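Plastic containers, sorted again

2026-02-08

I spent part of February going through my plastic containers. Most were bought at Dostside over the years, and half of them no longer had a lid that fit. I cleared a long white table first and kept only one clear box on it at a time.
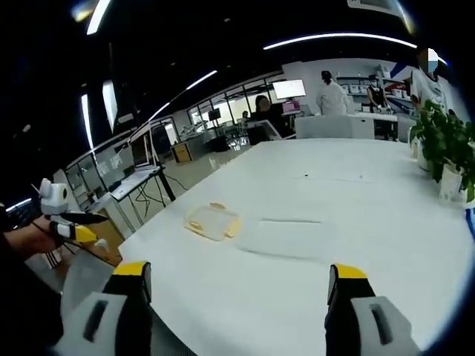 My rule is that a lid has to close on the first try. If it doesn't, the box goes in the recycling - no second chances, even for the big ones. I ended up keeping 40.

Yellowing was harder to decide on. Hauke Ostermann wrote to me that he throws out anything amber at the rim. I don't. A cloudy box with a yellowish edge still holds cables and tape just fine - I only stop using it for food.

Long boxes get picked up from both ends, never by the middle.
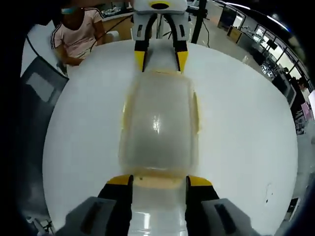
Where they go now

Long ones on the bottom shelf, small ones above, lids on.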